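Zola open house, Jetville
02/02/2026

The flyer promised 100 ideas for a tidier home. I stopped looking for them after the second room and started looking at what was on the tables.

Zola has had its Jetville space since November, and the pitch is that clearing up after a party can be taught. Maybe. I paid 8 dollars to get in, which covered coffee and a folder of Pultetti coupons I will not use. The kitchen talk ran long and said very little about kitchens. Rinse before you recycle – fine, I knew that.

The shelving in the Seol room was better. Plain, solid, priced on the tag. I opened and closed three of the drawers and two of them stuck.

The table-clearing corner drew the most people. Cups and a bottle on a nice plaid cloth are hardly the wreck my family leaves behind, and I'd like to see the same lesson given with gravy. The cloth did look good, wrinkles and all. 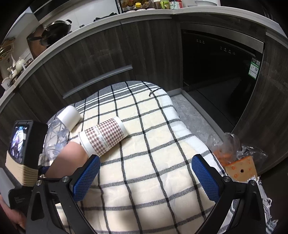
Cups and a clear bottle on the plaid cloth, table-clearing corner, Zola.

I asked at the desk if the cloth was for sale and was told to check the website. I did, and couldn't find it. Parking is free for two hours, and you won't need both.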